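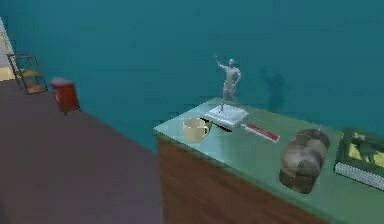
Weidong Tang wrote:
I don't buy the 5 percent. Your planner passes on renders because your renders never argue with it. Send me the failures, not the average.

skistgate_ops wrote:
The failures are in the log I linked. 300 layouts, 100 planning attempts on each, fixed seed. The new Jesine sampler fails 5 percent of the time where the old one failed 52. Same collision meshes, same time limit. I don't know what else you want.

Weidong Tang wrote:
I want the perception side switched on. You're handing the planner exact poses from the simulator. Of course it finds a path past the statue. It knows where the raised arm is to the last decimal.

qin_branch wrote:
He's got a point about the arm. What collision shape are you using for the figure? If it's one convex hull, the gap between the bent arm and the body gets filled in, and so does a lot of free air beside the raised one. For reaching the mug that may not matter much. It will if you try to grasp the figure by the waist.

skistgate_ops wrote:
Convex decomposition, default settings. The base is its own box.

qin_branch wrote:
Defaults on that mesh? Draw the hulls over the render before you trust any of it. I had one on Trolon where a spiral notebook came out thick enough to block every low approach. Two days of blaming the sampler.

lowgain wrote:
Going to disagree with Weidong a bit. Testing the planner with true poses is how you test a planner. Turn on perception first and every failure becomes a fight over whose fault it was.

Weidong Tang wrote:
Fine, as a unit test. The thread title says "ready for the real counter." That's the part I'm objecting to. Look at the mug handle, it points right at the statue base. Add a small yaw error and a handle grasp could put a finger into the slab. Has anyone run that?

skistgate_ops wrote:
Not yet. I can add pose noise per object tonight. The bread will be a mess because the mesh is so lumpy.

lowgain wrote:
Report it per object, please. One number for everything hides the bad ones.

Weidong Tang wrote:
And leave the seed free this time.

skistgate_ops wrote:
Title changed to "sampler comparison, true poses only." Noise runs are queued, free seed, hull overlays saved with each failure. I still think the sampler is better.

Weidong Tang wrote:
It may be. Post the overlays.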